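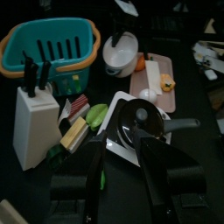

Tundale's toy library is moving into the old Salazar bakery on Karon Street, and it opens its doors there on the first of July! Families have been borrowing from the library for 11 years, all that time out of a single upstairs room with a steep staircase and hardly any space to turn a pushchair round. The new place is at street level, with big front windows and a proper counter - the bakery's own, sanded down and kept. Play kitchens are what children ask for more than anything else, and the sets go out complete, from the knife block with its black-handled knives down to a white plastic fork. Dolls' houses come a close second, and there is already a waiting list for the big one with the lift.

The idea behind the library is as simple as it ever was. You join, you pick your toys, you take them home for four weeks and then you bring them back and choose again. Membership costs £12 a year for a whole household, and grandparents and childminders can have a card of their own. If a piece goes missing under the sofa, just say so when you return the set. There are no fines, and there never have been.

What is really exciting is how much more will be out on show. In the upstairs room most of the large toys had to live in a store across town, so you chose them from a folder of photos and came back the week after to collect them. From July they will all be under one roof. That means the ride-on tractors, the marble runs, the puppet theatre and 80 floor puzzles, including the very long railway one that so many local children have grown up with. There will be a baby corner by the window too, with soft mats and a low shelf that crawlers can reach for themselves.

The back of the bakery, where the ovens used to stand, is becoming a mending room. Jedik, the joinery workshop on the canal, has given two workbenches and a lovely heap of beech offcuts, which will do nicely for new train wheels and missing puzzle pieces. Anybody handy with glue, a needle or a small screwdriver is welcome to come and join in, and children can watch their favourite things being put right - there can't be many better ways to spend a wet afternoon.

Opening hours will be longer as well, with an early evening session for parents who work. The upstairs room stays open as usual until the middle of June and then closes for the move. Anything you have out on loan at that point can stay with you until the new library opens, with no need to ring up and renew.

Toys in good condition are very welcome, especially wooden bricks, dressing-up clothes and board games with all their pieces. Please hold on to them until July so there is less to carry down those stairs! The bakery is next door to the post office, and the number 4 bus stops right outside.

Posted May 17, 2025

Search this site
Enter keyword
Go

More local news
Karon Street crossing to get new lights
Tundale swimming pool adds early family sessions
Seed swap returns to the market hall
Canal path reopens after bank repairs

We use cookies to help this site work properly. By carrying on you agree to our use of cookies. Accept | Settings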